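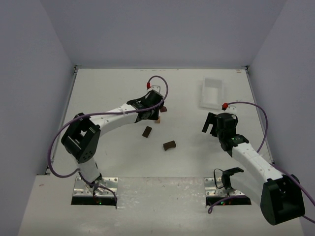 Last changed: August, by Asif Bangash

4 min read

# Pliltance Two-Arm Bench Kit: block clearing set

Recordings and setup notes for the Pliltance bench kit, sold by Ikum. We had the kit on review and recorded this set with it. The task is clearing blocks into a bin. Buyers can use the set to check their own kit against ours, or as a starting point for training a policy before they record anything themselves.

## What the kit includes

- Two arms, each with a gripper, mounted side by side at the near edge of the table
- Metal mounting plates and bolts
- Enclosure with a back wall and two side walls
- Cable set (purple, red connectors at the wrist)
- Misine control software, with a license for one computer

Blocks and bins are not included. Ours came out of a box in the office. Any small blocks will do if the grippers can close on them. The shape with a shallow curve along one side is harder to pick up than a plain rectangle, and we would keep one like it in your set.

## The task

Each episode starts with four blocks on the white surface and an empty bin toward the back right. The operator drives both arms and puts the blocks in the bin one at a time. Either arm may be used for any block. In practice the left arm does most of the picking and the right arm does most of the placing, and a block sometimes changes hands in the middle of the table.

An episode ends when the operator presses stop. Dropped blocks are left in the recording.

## Contents

| Item | Value |
|---|---|
| Episodes | 1755 |
| Rate | 50 frames per second |
| Arms | 2 |
| Blocks per episode | 4 |
| Camera | fixed, one view |

Each episode folder holds the video, joint positions for both arms, gripper opening, and a short text file with the operator's notes. Some note files are blank.

## Setup notes

Bolt both plates down before you connect anything. Run the wrist cable along the forearm and leave a wide loop at the elbow. We first tied it too short and the wrist stopped early on long reaches – the software reports this as a joint limit, and it took us most of a Saturday to find.

Check for the green light on each base strip before starting Misine. If one is off, reseat the power lead on that side and restart the software.

Calibrate the arms one at a time with the other parked. The Memon calibration script works with this kit, but the left and right labels are swapped in its menu.

## Known problems

- The near arm parts can hide a block from the camera. A second view would help.
- Dark blocks were lost by our tracker more often than light ones.
- The surface picks up scuffs. We did not clean them out of the video.
- Gripper opening is not zeroed the same way in the earliest episodes. See `offsets.csv`.

## Use

Free for research and for testing your own kit. Ask before including the recordings in anything you sell. Send corrections to Asif Bangash through the issues page, with the episode number in the title.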